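Skandelby Workshop
Home Projects FAQ Tool booking Contact
Search this site... Go

Wukumden: frequently asked questions

Wukumden is the two-arm table-clearing build on the bench at Skandelby. These are the questions that keep coming in through the contact form, answered by Desta Ayele, who did most of the wiring and has the least patience with the word "autonomous." If you want the enthusiastic version, the project page has one.

What is it supposed to do?

Move dishes. Two arms, one tub, a handful of plates, bowls and cups. The job we set ourselves was to get crockery into and out of the tub without a person touching it. It sounds modest, and it has eaten most of our evenings anyway.

Will it do my dishes?

No. It doesn't wash anything, it can't reach a sink, and there's no water anywhere near it. I would also like people to stop asking whether it could "just learn" to do that. Picking up a bowl by the rim is one problem. Scraping dried egg off a bowl is a different one, and I have seen no evidence that solving the first gets you any closer to the second.

Why two arms? Wouldn't one be simpler?

Much simpler. I argued for one. The case for two is that nested bowls like to come up together, and a second gripper can in theory hold the rest of the stack down. In practice we spend a lot of time making sure the arms don't meet over the middle of the table.

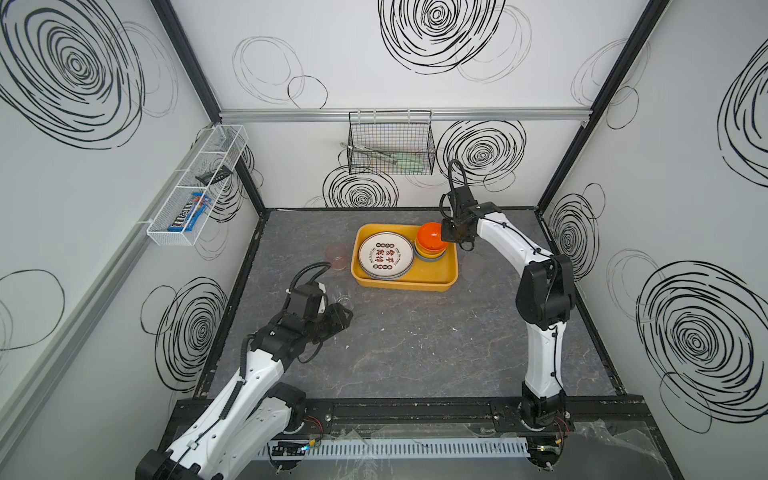
The other cost is cable. Each gripper has its own loop, and the loop has to be long enough for the farthest reach without dragging when the arm comes back in. Too short and you strain the connector. Too long and it catches. We have been wrong in both directions. If you're planning something similar, leave slack, run the arm by hand through every position you can think of, and only then tie anything down.

How well does it work?

Depends who you ask and which day. We logged 822 attempted pickups on the version we called Flerine, and I've read people in the workshop quote that number as if it were a score. It's a count of attempts. It includes the ones where the gripper closed on air. I won't put a success rate on this page until we agree on what success means. Does a plate that gets lifted and set down crooked count? Malik's rules say yes, and mine say no.

What is Malik?

The control software, or at least the part of it that decides which arm moves and when. Flerine was the earlier one. Malik is better at stopping, and I consider that its best feature. Both names came out of a hat and mean nothing.

Does it know what a plate is?

I doubt it. People look at a gripper closing neatly on a rim and assume there's some understanding behind it. Change the color of the plates, or tilt the stack, and you find out how much of that understanding was you. We switch dishes around for that reason. A build that only works on one plate in one position is a very expensive paperweight.

Why do you use dishes from a cheap restaurant supply instead of blocks like everyone else?

Blocks are too kind. They have flat sides and they stay where you put them. A plate has a thin sloping rim, it slides on its neighbor, and it swings if you pick it up off center. A light cup tips over when you brush it. If the demo only works on blocks I don't much care about the demo.

How hard does the gripper squeeze?

Less than you think it needs to, and more than I'd like. Start low and raise it a little at a time. We started high, and the first thing we learned was how easily a plastic cup folds. For plates, where you grip matters more than how hard. A shallow bite on the rim will hold right up to the moment the arm speeds up.

What did it cost?

More than we said it would. The original plan had $200 set aside for "miscellaneous," meaning brackets, duct, connectors, power supplies, fuses and everything else that wasn't an arm. That was gone before both arms were on the rail. Any build write-up that lists only the big parts is leaving out the half that hurts. The dishes, at least, were cheap: nearly $50, and we can replace them one at a time. 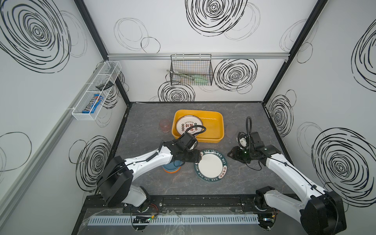 Fifty dollars of dishes and you still couldn't clear my table by dinnertime, one reader wrote to us in November, adding that a teenager does the same job for free and complains about as much. The same message asked whether any of this was worth doing at home when companies with real budgets haven't put one in a kitchen yet. It's a fair question and I don't have a grand answer. If what you want is a cleared table, buy a cart. We wanted to know where the difficulty is, and you find that out faster by building the thing than by watching polished clips of somebody else's.

Is it safe to stand next to?

Treat it as if it isn't. The arms are strong enough to hurt a hand and they give you no warning that they're about to move. Our rules:

1. Power off before you reach in. Paused doesn't count as off.

2. One person runs it, and that person stands by the switch. If you want to chat, stop the arms first.

3. Check the cable loops before every session. Look for rubbing where the sleeve meets a joint.

4. Put the dishes where you want them before the power comes on. Straightening a stack "real quick" while the arms are live is how the only pinched finger on this project happened. It was mine.
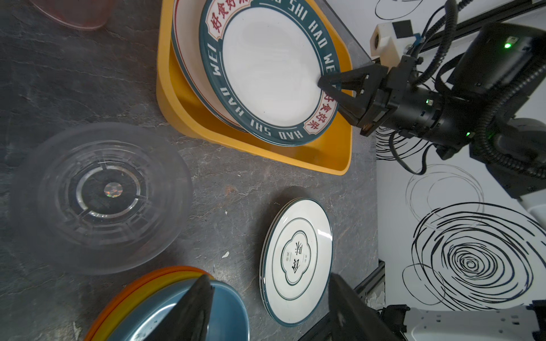 5. No sessions after 8 p.m. Tired people skip rule 1.

Can I come and see it running?

Monday evenings, if the bench is free. Please lower your expectations before you arrive. You may see it move a few dishes, or you may see two people staring at a laptop for an hour. Bring your own plates if you think you can stump it. You probably can, and we'd like to know which ones did it.

Can I have the files?

The bracket drawings, yes. Ask at the front desk or use the form. The code, not yet. It is full of numbers that are only right for our table, and I don't want to answer for what they do on yours.

Could I build this in my garage?

Some of it. The frame and rail are an ordinary weekend of cutting and bolting. The arms are the money. After that comes the long part, where everything is assembled and nothing is reliable, and I'd guess that is where most home builds quietly end up under a sheet. If you have the patience, start with one arm and one bowl. Don't buy the second arm until the first one bores you.

When will it be finished?

I've stopped giving dates. The last one I gave is still on the whiteboard and people point at it.

Home Projects FAQ Tool booking Contact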